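Section 4. Comparing hands on the two-arm bench

Rultitz bench kit, set-up guide. Rev Jan 8, 2026
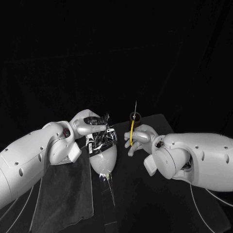

Do the single-hand checks in section 3 first. If either hand failed there, stop, fix it, come back. A two-hand run on top of a bad thumb joint tells you nothing.

You need: both arms mounted, controller on, black table cover on, one folded towel, the object tray. Jenkins hand set or Etside hand set, same model on both sides. Don't mix them for this test. Mixed runs are in the appendix.

4.1 Before power

1. Emergency stop within reach of whoever is standing. Press it, release it, check the controller saw it.
2. Cables. Route them low, under the forearms, with slack for the full swing of the elbow. Tug each plug.
3. Lay the towel flat. No folds sticking up. Soft or round objects start here, rigid ones go straight on the table.
4. Wipe the fingertips. Dry cloth only.

CAUTION: Keep fingers out of the wrist and elbow openings. They close when the arm homes, and homing starts without a beep on older firmware.

4.2 Home and load

5. Power the left arm, wait for the ready light, then the right. Not both together.
6. Home both. If one stops short, look for a cable caught behind the elbow before you touch any settings.
7. Load the hand profile. File name has to match the label on the hand. The Korkinness controller will accept the wrong profile and just grip badly, it wont warn you.
8. Zero the finger sensors with the hands open and touching nothing.

4.3 Thin wrap pinch (left)

9. Thumb and index only. Start at grip level 2.
10. Approach from the side, close on the top of the wrapper, hold for 3 seconds, lift.
11. Slips: go up one level, try again. Stop at 4. Past that you are testing the foil.
12. Write down the level, and whether the wrapper tore. Torn wrapper = new wrapper, don't smooth it out and reuse.

4.4 Ring and rod (right)

13. Stand the rod in the cup. Cup on the taped mark.
14. Pick up the ring with the fingertips, keep it upright.
15. Bring it to the rod slowly. Speed stays on low for the whole of 4.4, yes even after a few good ones.
16. Ring touches the cup: log as a touch. Cup moves: log as a fail, put the cup back on the mark, re-home the right arm.

NOTE: If the ring turns in the grip, check the fingertip pads before changing the force. Worn pads look a lot like a tuning problem. Spare pads are order code 343, same pads fit both sides.

4.5 Both together

17. Left holds, right works. Don't start the right arm until the left grip has settled.
18. Keep a clear gap between the hands. If the controller shows a proximity hold, back the right arm off first.
19. Run the full set, swap the hand model on both sides, repeat from step 5. Same objects, same order, same lights.

Room lights changed halfway thru? Start the set over. The November logs had to be tossed for exactly this.

4.6 Shut down

20. Put the objects down before opening the hands.
21. Park, power off right, then left.
22. Save the log with the hand model in the name.

Scoring sheet and pass limits: section 5.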